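FOR IMMEDIATE RELEASE
October 6, 2024

Undari takes a hard look at the "tidy larder" and publishes what it found

Household storage group says matching containers are oversold, and asks makers to prove their claims 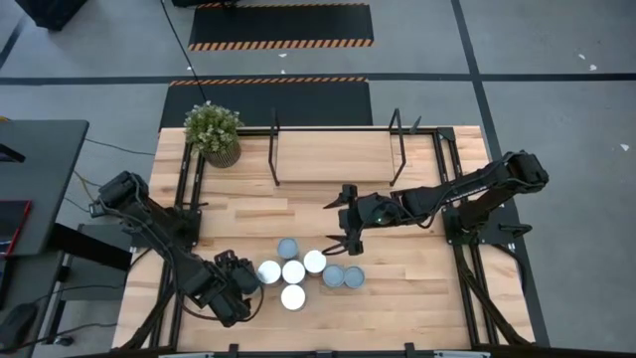
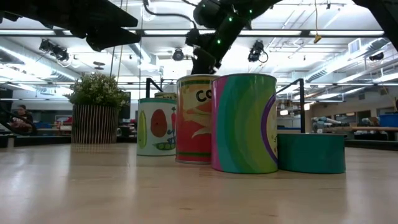 Round containers and printed cans on the worktable.

Undari Bulletin, Issue 16

Undari, the household storage group, today publishes its notes on round food containers and printed cans, and the notes aren't kind to the trade. The group set out to look at a claim which has been repeated in shop leaflets for years, that a kitchen with matching containers is quicker to use and wastes less food. After six months of asking, it has yet to be shown any figures it would put its name to.

"We wrote to the people selling these sets and asked how they knew," said Ditte Lauritsen, who edits the bulletin. "Most of the replies were brochures. One was the same brochure we had sent in with our question."

The notes deal with the dull end of the subject: what can be told from a container without opening it, how well it stands beside its neighbours, and what happens to the room left over. Plain lids come out of it badly. A group of containers with white tops looks calm on a table, and the buyer is then left to remember which one has the lentils in it. Lids in a second colour help a little, provided that everybody in the house has agreed what the colour means. Undari's view is that they seldom have.

Printed cans do better, though the group has doubts there too. A can covered in cartoon vegetables is easy to pick out from the others at arm's length. Whether it still holds anything to do with vegetables a year later is another matter, and bright bands of colour say nothing at all about the contents. Undari suggests a strip of paper tape and a pencil, at a cost the trade may not enjoy.

Height is given a section of its own. Tall cans placed in front of short ones hide them, and the short ones are then bought again. The bulletin recommends putting low, wide containers at the front or the end of a row, and says plainly that this is an opinion formed by handling the things. It has not been measured.

The group also looks at the "Fatitz method", a way of sorting a larder by how often each item is used. Birthe Bergmann, who wrote that part, accepts that it works well enough for tea and coffee.

"It falls down at flour," she said. "I use flour twice one week and then leave it alone for a month. The method wants me to move the tub each time. I moved it for a while and then I stopped - and I suspect most people stop sooner."

Round containers as such are not recommended for narrow shelves. They leave gaps that a square box would fill, and Undari could find no maker willing to say how much shelf is lost. Oddur Blöndal, who runs the group's small kitchen in Plisari, disagrees with his colleagues on this point and has been given four paragraphs to say so. He argues that round ones are easier to lift out and easier to wash, and that a full shelf is no use if the back of it can't be reached. The editors have printed his reply without changes. They are not persuaded.

The bulletin gives no star ratings and names no best buy. Readers who already own containers that close properly are advised to keep them, matching or otherwise.

A second part, on drawers and hanging racks, is planned for January. Makers who hold test results on storage and food waste are invited to send them before then, with the method attached.

Issue 16 can be read at the Undari office or sent by post on request. Requests from the press should go to Auður Vigfúsdóttir at Undari, Plisari.

ENDS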